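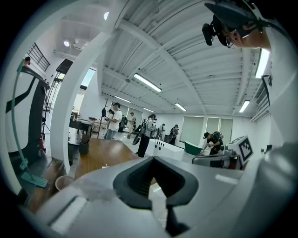 Open Day at the Bustamante Student Gripper Project

The workshop at Mekden opened to visitors on Saturday, August 27, 2022. The student team records manipulation tasks with hand-held grippers and trains a small arm policy on the results. The log stood at 297 usable episodes, nearly all of them cup placement.

Each session runs 13 minutes, then the operator changes. Calibration is repeated at every change and takes 4 minutes. Finger pads are replaced after eight sessions.

The next open day is in October. Registration is at the Damov desk.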